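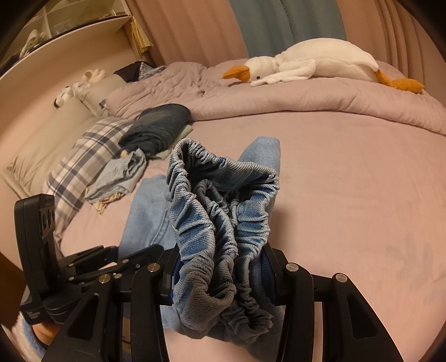 Chapter 7
Waiting for the Juice to Become Something Else

By the time the grapes reach the cellar, most of the people who grew them are convinced that the hard part is over. The people who work in the cellar hold the opposite view, and the two groups eat lunch at separate tables until the last tank has gone quiet.

This chapter deals with fermentation, the stage at which yeast eats sugar and gives back alcohol, gas and a good deal of heat. Stated like that, it sounds like something you could leave alone over a long weekend. Please don't. A tank that was behaving itself at supper can be far too warm by three in the morning, and yeast has never been known to telephone.

We shall follow one harvest at Hullar, a small estate with 84 rows of white grapes, 70 rows of red, and a cellar built by someone who disliked tall people. Its winemaker, Maysoun Hakim, kept a notebook throughout, and we quote from it freely. Her entry for the first evening reads, in full: "Tank 7 smells of bananas. Leave it." You will be able to explain both sentences by the end of section 7.3.

Before you start

You should already know how grapes are picked and pressed (Chapter 5) and how sugar is measured in fresh juice (Chapter 6). If you skipped Chapter 6 on account of the arithmetic, go back now. The arithmetic has been waiting for you, and there is more of it here.

7.1 Who does the work

Yeast arrives in the cellar in two ways. Some of it comes in on the fruit and the equipment, uninvited, and starts when it feels like it. The rest comes in a packet with instructions. Growers argue about which makes the better wine, usually after drinking a fair amount of both.

At Hullar, the reds are left to whatever yeast turns up. The whites get the packet. Hakim tried it the other way round once, with a single tank of 200 litres, and the notebook for that March records that it was served to relatives.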